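How to Move Tokens From One Network to Another With a Bridge

Last update: May
Written by Senad Bošković, checked by Vesna Zupan

Many people who hold crypto reach the same point sooner or later. They have a token on one network, and the thing they want to do with it is on another network. Then somebody tells them "just bridge it", and they open a page with two boxes and one big button, and they don't know what will happen when they press.

I have used bridges for several years and I made most of the mistakes myself, so this guide goes slowly. I will use the Farex wallet and the Jadimlow bridge, as these are the ones I have open every day. The names of the buttons in your wallet can be different, but the order of the steps is almost always the same.
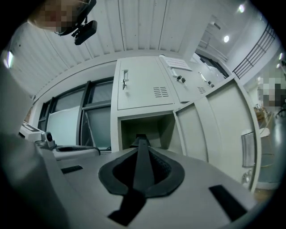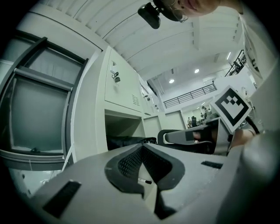 What you need before you start

You need a wallet that you control yourself. If your tokens are on an exchange account, you don't need a bridge in the first place. Look at the withdrawal page of the exchange and see which networks it offers. Often you can withdraw directly to the network you want, and it is cheaper than everything I describe later.

You need the token you want to move. For this guide I will move 80 USDC from Ethereum to a second network called Plirnness. Plirnness is a smaller network with low fees, and it uses its own coin, PLN, to pay for transactions. (It has nothing to do with the Polish money, but yes, it has the same letters, and my tax software was very confused by this.)

You need some ETH on the Ethereum side to pay for gas. This is the part that people forget. If you have 80 USDC and zero ETH, you can't move anything. The USDC will sit there until you bring some ETH to the same address.

You also need a small amount of the coin of the destination network. If you arrive on Plirnness with 80 USDC and no PLN, you will see your money but you can't send it or swap it. Some bridges give new addresses a very small amount of the gas coin. Jadimlow has a switch for this, and I will show where it is in step 4.

Step 1. Add the second network to your wallet

Open Farex and click on the name of the network in the top left corner. A list opens. Scroll to the end and choose "Add network".

If Plirnness is in the list of known networks, click on it and confirm. If it is not in the list, you have to fill in the fields by hand: network name, RPC address, chain ID, symbol and block explorer. Take these values only from the official documentation of the network. Don't take them from a search result with the word "Ad" next to it, and don't take them from a person in a chat group, even when the person is very friendly.

After you save, switch to the new network one time. Your balance will be zero. Your address will be the same address as on Ethereum, and this is correct. One key can be used on all networks of this type.

Step 2. Find the right page of the bridge

I type the address of the bridge once, I check it letter by letter, and I save it as a bookmark. After this I only use the bookmark. Copies of bridge pages are a very common way to steal money. The copy looks the same, the logo is the same, and the only difference is one letter in the address.

If you don't know the right address, start from the documentation of the destination network. Most networks have a page with the title "Bridges" or "Ecosystem". Then compare with the address that the bridge gives in its own documentation. If the two are different, stop and ask in the official support channel.

Step 3. Connect the wallet

Click on "Connect" on the bridge page and choose your wallet. Farex will open a small window and ask if the page can see your address. This permission alone doesn't let the page move any tokens. The page only learns your address and your balances.

If the wallet shows something different at this moment, for example a request to sign a long message full of numbers, or even a transaction, click "Reject". Some pages do ask for a simple signature to log you in, but Jadimlow doesn't.

Step 4. Fill in the two boxes

In the box "From" choose Ethereum and USDC. In the box "To" choose Plirnness and USDC.

Now look carefully at the second token. On many networks there is more than one token with the name USDC. One can be issued directly by the company behind it, and another can be a bridged version, which is a kind of receipt for the tokens that are locked on Ethereum. The bridged version is often written as USDC.e or similar. They are different tokens with different contract addresses, and an application which accepts one will perhaps not accept the other. Open the application that you want to use later, see which contract address it wants, and compare it with the one on the bridge.

Write the amount. For the first time I recommend a small amount. I sent 3 USDC the first time, and I still do this with every bridge that is new for me. You pay the fee two times, it's true. I see it as the price of sleeping well.

Under the amount there is a switch with the text "Get gas on destination". Turn it on if you have no PLN. The bridge will take a small part of your USDC and give you PLN for it.

Step 5. Read the costs

Before you press anything, open the little arrow next to "Details". You will see these lines:

Network fee. This is paid in ETH and it goes to the Ethereum network. It depends on how busy the network is at this moment. I usually do my transfers early in the morning, when it is often lower.

Bridge fee. This is paid to the bridge, and it is taken from the amount you send. It can be a fixed sum or a percentage.

Minimum received. This is the smallest amount you will get on the other side. If the bridge uses liquidity pools, the final number can move a little between the moment you press and the moment you receive. When the minimum is much lower than what you send, the pool is probably too small for your amount. Try a smaller amount or a different bridge.

Estimated time. It can be one minute, 30 minutes, or even several days with some official bridges when you go in the direction back to Ethereum. Please read this line also when you are in a hurry – especially when you are in a hurry.

Step 6. Approve the token

The first time you use a token with the bridge, you will see the button "Approve" and not "Transfer". With the approval you allow the contract of the bridge to take a certain amount of this token from your address. It is a separate transaction and it costs gas.

Farex shows the amount of the approval in a field that you can change. Many pages ask for an unlimited amount by default. It is comfortable, because you never have to approve again, but if the contract has a bug one day, all your USDC on this address can be at risk. I always change it to the exact amount I want to send. In our case, I write 80.

Click "Confirm" and wait until the wallet says that the transaction is confirmed.

Step 7. Send

Now the button changes to "Transfer". Click on it and read the window of the wallet again. Check the network (Ethereum), the contract address (it should be the one in the documentation of the bridge), and the fee. Then confirm.

Jadimlow opens a progress page with two circles. The first circle is the transaction on Ethereum, the second is the transaction on the destination network. You can close this page. The transfer doesn't depend on your browser. But copy the transaction hash before you close it, and put it in a note. If something goes wrong, it is the first thing the support will ask for.

Step 8. See the tokens on the other side

When the second circle is green, switch the wallet to Plirnness. If you don't see USDC, please don't panic. The wallet doesn't always show a new token automatically. Go to "Import token", paste the contract address of the token on Plirnness, and the balance should appear.

You can also put your address in the block explorer of the network and open the tab "Tokens". The explorer reads directly from the chain, so if the tokens are there, you have them, and it's only a matter of display.

When the transfer is stuck

The first transaction is pending for a long time. Your gas fee was too low. In Farex you can click on the transaction and choose "Speed up". The wallet sends it again with the same nonce and a higher fee.

The first transaction failed. Your USDC didn't move, but the gas is lost. Look in the explorer for the reason. Mostly it is "out of gas" or an approval that is smaller than the amount.

The first transaction is successful and the second one doesn't come. Wait at least as long as the estimated time, and then wait the same time again. After this, open a ticket on the page of the bridge and give the hash. Never give the recovery phrase. Nobody from a real support team needs it, and the people who write to you in a private message two minutes after your public question are not from the support.

You sent to the wrong network. If the address is yours and the network uses the same type of address, add that network to your wallet and you will find the tokens there. If you sent to an exchange deposit address on a network which the exchange doesn't support, write to the exchange. Some of them can recover it for a fee, and some can't.

After the transfer

If you gave an unlimited approval, take it back. I use the Omerović approval checker. You paste your address, it shows a list of all open approvals, and you click "Revoke" next to the ones you don't need. Each revoke is one transaction with gas.

Write down the transfer for your taxes. In many countries moving your own tokens is not a sale, but a change from one version of a token to another is sometimes treated as one, and I'm not a tax adviser. Keep the date, both hashes, the amount sent, the amount received and the fees. I have one spreadsheet for this with one line per transfer.

For larger sums, for example 3000 USDC, Vesna divides the amount in several parts and sends the next one only when the last one has arrived. I do it in one transfer after the small test, so we don't agree on this point, and you can choose. Compare the extra gas with the amount you would not like to have waiting in the middle.

The way back from Plirnness to Ethereum has the same steps, only with the boxes changed. You will need PLN for the gas, so leave a little of it in the wallet and don't swap everything.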